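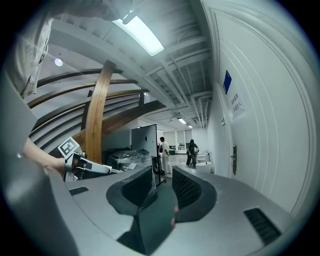 Fig. 2. Two hand-held grippers, one of them wearing its marker tag.

Notes, week 2: Teaching by hand

Last week we drove the arm by remote control and learned that people are bad at it. This week you hold the gripper yourself and do the task with your own wrist, which has had years of practice.

The marker tag is how the software works out where the gripper is. Keep your sleeve off it. In February one group covered theirs for most of a session and recorded 51 demonstrations of a tool that, as far as the computer knew, did not exist.

For the Niltska exercise each pair turns in 100 demonstrations. Move at the speed you would like the robot to move. If you fumble, recover and keep going, as a robot that has only seen perfection has no idea what to do about a dropped cup. If you stop to answer your phone, delete the take. The policy will learn that too.

Read the McAlister handout before lab. Files go in the Lestano folder, named by pair and take number. "final_final" is not a number.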